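4. El rincón del agua y el lavamanos

Si ha llegado hasta aquí es que ya tiene colocadas las mesas de trabajo y las persianas enrollables del capítulo anterior, así que lo más pesado ha quedado atrás. Este capítulo se ocupa de una parte del taller que en los planos casi siempre se dibuja al final y que luego todo el mundo visita varias veces al día: el dispensador de agua, el mueble con lavamanos, la papelera y los asientos para descansar un momento. Le recomendamos leerlo entero antes de mover nada, con un café en la mano si puede ser.

Antes de empezar

Tenga a mano el nivel, la cinta métrica, un par de trapos secos, la llave ajustable y la bolsita de tornillería Javix que venía con el mueble (la bolsita, no la caja grande, que es para las estanterías). Compruebe también que la toma de agua y el desagüe están en la misma pared. En la nave de Uvmont no lo estaban y hubo que retrasar el montaje hasta marzo, con el consiguiente disgusto.

Precaución: cierre la llave general del agua antes de aflojar ninguna conexión y desenchufe el dispensador antes de desplazarlo, aunque solo vaya a moverlo un palmo.

4.1 Colocar el mueble con lavamanos

1. Presente el mueble contra la pared sin fijarlo todavía. Abra las puertas y asegúrese de que giran por completo sin tropezar con nada.

2. Nivele las patas. En los suelos pulidos el mueble resbala con mucha facilidad, y es un buen momento para pedirle a alguien que lo sujete mientras usted ajusta.

3. Marque los puntos de fijación, retire el mueble, taladre y vuelva a ponerlo en su sitio. Apriete los tornillos poco a poco y alternando los lados.

4. Conecte el desagüe y después la entrada de agua. Abra la llave general despacio y deje correr el grifo 30 segundos con un trapo seco debajo del sifón. Si el trapo se humedece, cierre y repase las juntas.

Nota: en paredes de chapa no use los tacos de la bolsita. Pida a Laitinen el juego de fijación con referencia 273, que lleva las arandelas anchas.

4.2 El dispensador de agua y la papelera

1. Sitúe el dispensador al lado del mueble, dejando un hueco de 200 mm para que respire la parte trasera y para poder meter la mano el día que se caiga un vaso detrás (se caerá).

2. Enchúfelo directamente a la pared. No utilice regletas ni alargadores, y menos aún los que ya alimentan los equipos de las mesas. 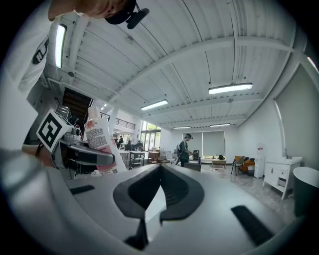

3. Ponga la papelera con tapa al otro lado del mueble. Parece un detalle menor, pero quien se seca las manos busca dónde tirar el papel sin dar más de un paso, y si no lo encuentra lo deja sobre el lavamanos.

4. Guarde los productos de limpieza dentro del mueble, siempre con la etiqueta hacia fuera y bien cerrados. Los frascos que se usan en las mesas deben volver aquí al terminar la jornada.

Precaución: nunca rellene con un producto de limpieza una botella que haya contenido otra cosa, por bonita que sea la botella.

4.3 Los asientos

1. Coloque el sillón de manera que se pueda pasar por delante con un carro cargado. Un pasillo de 2.000 mm resulta comodísimo; si el local no lo permite, quédese con lo que haya y desplace el sillón hacia la pared.

2. Añada una silla plegable para las visitas. Plegada ocupa muy poco, y verá que casi nunca la pliega nadie, de modo que cuente con ella abierta cuando tome las medidas.

3. Si tiene pantalla de proyección en la misma pared, bájela del todo una vez antes de dar por buena la distribución. El borde inferior debe quedar libre de respaldos y de tapas abiertas.

Ulla Kauppinen, que preparó la primera versión de esta guía para Stovorix, ponía siempre el sillón mirando a las ventanas. Nosotros hemos mantenido la costumbre y se la sugerimos de corazón, sobre todo si tiene usted la suerte de que fuera haya árboles.

4.4 Mantenimiento

Seque el suelo alrededor del dispensador cada tarde. Limpie la bandeja de goteo con agua tibia y jabón suave, aclárela bien y déjela escurrir antes de volver a encajarla. Revise las juntas del lavamanos al cambiar de estación y anote la revisión en la hoja del final del manual, junto a la de las luminarias.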